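Palesa Nkuna had been moving the same black block for most of the month. She moved it from one spot on the bench to another spot on the bench, and when she had done it well she pressed the pedal under her left foot, and the count in the corner of her monitor went up by one.

The contract said 2000. Piltura wanted them by the end of February, and they wanted them done by a single operator so the motion would be consistent. Refilwe Mkhize had signed off on that without asking what it was like to do anything two thousand times. To be fair, Palesa had not asked either. She had needed the job.

She worked from the small office across the hall, with the door open. The controller was a handle on a jointed stand, with a trigger for the fingers. When she moved her wrist, the wrist in the other room moved. There was a delay, but it was short, and after the first week she had stopped noticing it except when she was tired.

At 537 she started dreaming about it. The dreams were not bad ones. She would be washing a cup at home and find that her hand stopped just short of the tap and waited.

"That's the pause," said Samer Bitar, when she told him. He wrote the training code and ate lunch at his desk. "You do it every time. You come down, you stop, then you close."

"I do not."

He turned his screen around and showed her the traces. There were 20 of them, laid over each other in thin gray lines. Each line came down, went flat for a moment, and then dropped the last bit. She looked at them for a long while.

"Is it a problem?"

"It'll learn it," he said. "It learns whatever you give it."

She tried that afternoon to do it without the pause. She came down fast and closed the fingers on nothing. She came down fast again and knocked the block over. She threw out both tries and got up and walked across the hall to look at the thing itself, which she did when she was stuck.

The lights were on over the long bench. All of Samer's things were still on it, the hex keys and the tape and the pile of books he kept saying he would take home. He had told Refilwe Mkhize that clutter was good for the data. The block lay under the fingers, and there was another like it close by. 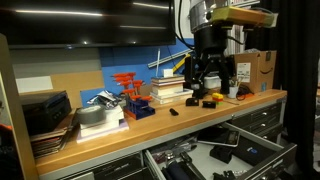
It doesn't know it's supposed to be quick, Lindiwe said. You're the only one it's ever met, so if you wait, then waiting is part of picking things up.

Palesa said that was what worried her.

"Why do you wait?" Lindiwe asked.

Palesa thought about it. Her first job had been at the Maluleke packing shed, on the egg line, when she was nineteen. Her mother had worked the same line and had stood behind her on the first morning. Her mother did not talk much at work. She had put her own hand over Palesa's hand and lowered it toward the tray, and just above the shell she had held it still. Then she had let the fingers close. They did that for a few trays and then her mother went back to her own place, and Palesa broke hardly any.

"I think I was taught to," she said.

Lindiwe nodded and went to find her coat. It was nearly six.

Palesa went back across the hall and sat down. She put her hand on the handle. She came down over the block, and she stopped, and then she squeezed the trigger and lifted it and set it where it was meant to go. She pressed the pedal. She did 110 more before she went home, and she didn't hurry any of them.

The set went to Piltura on the last day of the month. Refilwe Mkhize brought in a cake from the shop in Terkbridge and cut it in the office. Samer ran the first trained version a few days later, early, before anyone else was in, and he called Palesa at home to tell her to come and see it.

She stood by the bench in her coat. There was no one at the controller. Samer pressed a key and the arm started down by itself, steady, a little slower than she would have gone. Just above the block it stopped.

Samer had his mouth open to say something about the pause. Palesa held up her hand to keep him quiet.

The fingers closed.

"Again," she said, and he put the block back where it had been.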